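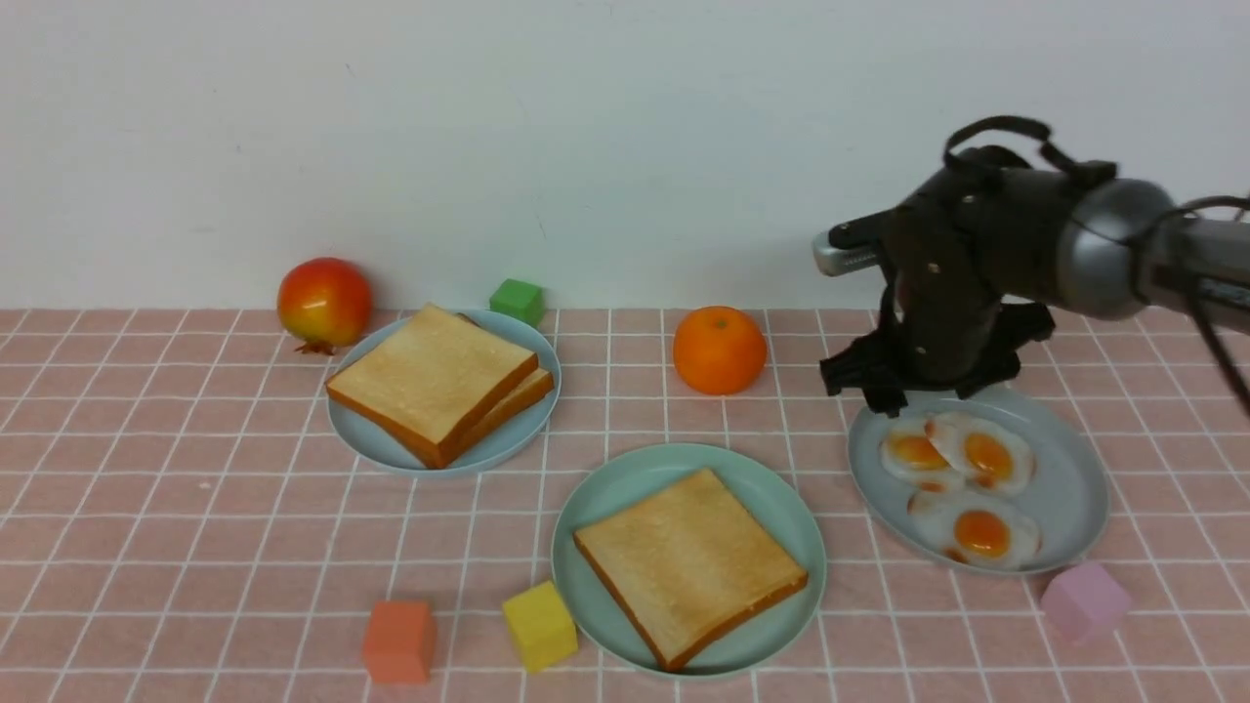 Paula Tudose objected to the word "autonomous" on the programme before the tour had left the foyer. In her view a student project that needs a person to press reset between runs should be listed as supervised, and she asked for the wording to be changed before the afternoon groups came round. It had been changed by two o'clock.

I visited the Weltwood open day in August with the intention of seeing the second-year manipulation project, which runs under the name Kuvance. The college teaches it as a single module over 2 terms, with one assessed demonstration at the end. The rest of the open day (materials, drives, a talk on apprenticeships) I have left out of this report.

The task is breakfast. Students are given a tabletop with plates, toast, eggs and fruit on it, plus foam cubes in several colours, and must write the software that sorts or serves on request. The arm carries a multi-fingered hand, which is harder to program than a parallel-jaw gripper and was chosen for that reason. Each team receives the same arm model, the same hand and the same control library, called Rurneo, which is maintained by the department and documented in a manual that could do with an index.

Marking is split between grasping, placement and recovery. Recovery carries the most weight. A team that drops a slice of toast and picks it up again will outscore a team that places it cleanly on the third attempt after two manual resets. Emilian Stanciu, leading our group, explained that the scheme was reversed two years ago. Under the old one, students tuned for a single layout and the programs failed as soon as a plate was moved by a hand's width.

Fried eggs are the item most teams leave until last. They are low, shiny and lie close together on the plate, so a finger approaching from above has little edge to work against. Specular highlights on the yolks also upset the depth estimate. Of the methods described to us, the commonest was to push the egg towards the rim with one finger and close the others once it lifted. Another team treats the plate itself as the object and leaves the eggs alone. The rules allow this in the serving task but not in the sorting one.

Stacked toast is a separate problem. The upper slice has to be separated from the lower without dragging it, and the segmentation tends to merge the two when their crusts line up. A rotated upper slice is easier. The fruit and the cubes give less trouble and are used in the first fortnight for calibration.

The teams log every attempt. The shared log stood at 3,407 entries on the day, of which 171 had been flagged for review, mostly for joint torque limits. The target for the module is 3,000, so the cohort was already past it. I asked whether failed grasps were kept. They are, with a one-word cause entered by the student, and "slip" is by a long way the most frequent. I would have liked to see that field broken down further. Slip at contact and slip during the lift are different faults and need different corrections.

The written work is assessed separately. Sample reports were laid out on a side bench and the better ones were short. One had a clear table of approach angles against success for the toast, and a frank paragraph on a sign error in the wrist transform that had used up nine days.

Practical points for anyone going next year. The lab is on the second floor and the lift is slow. Groups go in at twenty-minute intervals and the morning slots fill first. Parking is at the Rotich building across the road, and the ticket has to be stamped at reception before leaving. Tea was provided, biscuits were not.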